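### 3.2 Buffered and Unbuffered Logging

Readers who have spent any time with scripting languages will know the small puzzle we ran into next, and we hope they will forgive us for going through it slowly. A program that writes its log one line at a time can either hand each line to the operating system right away or hold on to it until there is enough to be worth sending. Both ways give the same file in the end, provided the program closes normally, and so most of us pick one early in our working lives and never think about it again.

We compared the two in Losetti, the small logging library that ships with our Osodska toolkit. Each of 47 test scripts was run 16 times in each mode, and all of them wrote plain text to a local disk (Hao, our older logger, was left out, as it has no unbuffered mode at all). The longest script of the set writes a line to the log at every step.

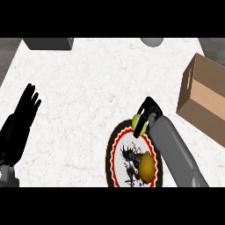 **Figure 2.** Simulated tabletop with two robot arms, seen from above.

### 3.3 What Happens When a Script Stops Early

The more interesting question, and the one Visitación Aguirre kept gently bringing us back to during our long talks in December, is what is left in the file when a script is killed partway through. We stopped the scripts by hand at points picked ahead of time, and then read the logs from the bottom up. In buffered mode the worst case lost 211 lines, and sadly these were the very lines a person would want when looking for the fault. In unbuffered mode the last complete line was always there. We have therefore made unbuffered writing the default in Losetti, and users of Clanow who prefer the old behavior can bring it back with a single setting in their project file.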